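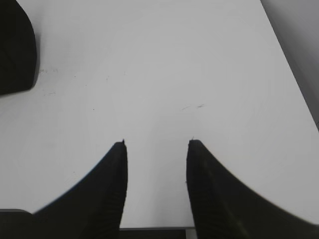

Why I still want a server browser

25 May 2021

Last month I bought a new shooter with my brother-in-law, and we wanted to play it together on a quiet evening, only us and perhaps some strangers. We pressed Play. The game said it was looking for a match. It looked for a long time, then it put us in two different teams, against people who were much better than us, on a map we did not choose. After the match everybody was thrown out and the looking started again. I do not remember a single name from that evening.

I learned to play online in another way. The game was Brullari, which few people know now, and it opened with a plain list of servers. Every line had a name, a map, a number of players and a ping. You read the list like you read a menu, and after a few weeks you had your place. Mine was called Saveck. It ran one map all day, a harbour with too many stairs, and it was kept alive by Tudur Gwynne, a Welshman who paid for it himself and wrote the rules in the welcome message. One of the rules was that you must say good night before leaving. Most of us did it.

I know what is said against this. The lists were full of dead servers and of servers which lied about their number of players. Some admins were small kings who banned you for a good shot. My English was very weak at that time and I was once banned for answering "yes" to a question I did not understand (it was about cheating). A beginner could join a server where everybody had played for years, and lose for two hours. Matchmaking repaired a part of this, and I would be unfair if I said it did not. My nephew started to play in April and he had equal opponents from his first day.

But I think we paid too much for it. When the company owns all the servers, the game lives as long as the company wants. Diltura was a good game, I had 449 hours in it, and it was switched off with a short notice on the website. My copy still installs and shows the menu with the music. Brullari is much older, its studio closed long ago, and when I looked in the list yesterday there were 691 players. For a big publisher this is nothing. For the people who play there it is more than enough, because a server needs only 24.

There is also the question of maps. Maricruz Manríquez made the winter version of our harbour, and she made it because she had a place where she could put it the same evening and hear what people thought. They thought it was too dark. She changed it, they complained about the ice, she changed it again. I counted over 300 community maps in my old folder, many of them terrible. In a game with only official matchmaking she would have nowhere to show a bad first version, and so I suppose there would be no second one.

I do not ask that studios remove the Play button. Hollis, which came out two years ago, has both: a fast queue on the first screen, and behind it a list where anybody can rent or host a server. Its list is ugly, and the filter for ping forgets your setting each time, but it is there. I am told that most players never open it. That is fine with me. A library is also not visited by most of the town.

What I ask is that the server program is given to the players, at the latest on the day when the official servers close, and that this is written on the shop page before I pay. If a game needs 500 people in a queue to be playable at all, I would like to know this too.

Saveck is still in the list, by the way. It has a different owner and the same harbour, and the ping from my new flat is worse than it was.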